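Carrot cavity spot: what we know from the Cinmont trial
Speaker notes, Beca Gough
Talk slot 35 minutes, questions after

Slide 1. Title. Say who paid for the plots (Hiltach) and that seed came from Sillow. Move on quickly.

Slide 2. The disease. Cavity spot is caused mainly by Pythium violae and Pythium sulcatum. Both live in the soil. Lesions are sunken, oval and run across the root. Tops look healthy, so growers find it at lifting.

Slide 3. Site. Sandy loam, irrigated, carrots grown twice before in the rotation. Drainage poor at the north end. Mention the wheelings.

Slide 4. Treatments. Untreated, lime before drilling, metalaxyl-M after drilling, lime plus metalaxyl-M. Lime went on in March. Point out that plot 2 was redrilled and is left out of the analysis.

Slide 5. Sampling. 100 roots per plot, washed the same day, scored for lesions over 5 mm. 2237 roots scored across all lifts once broken ones were removed. Pause here, people ask about the broken ones.

Slide 6. Results. Lime alone lowered incidence on the well-drained plots. No clear effect at the wet end. Do not read out the table.

Slide 7. Limits. One season, one variety, one soil type. Chu plots are not comparable, different lifting date.

Slide 8. Next season. Soil test before drilling, calcium levels by block, earlier lift on the wet ground. 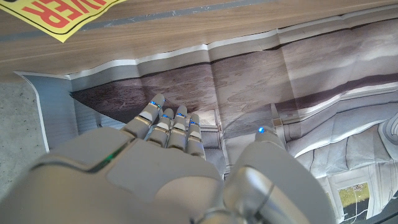
Handouts are by the door. Soil sampling sheets can be returned to me up to Saturday.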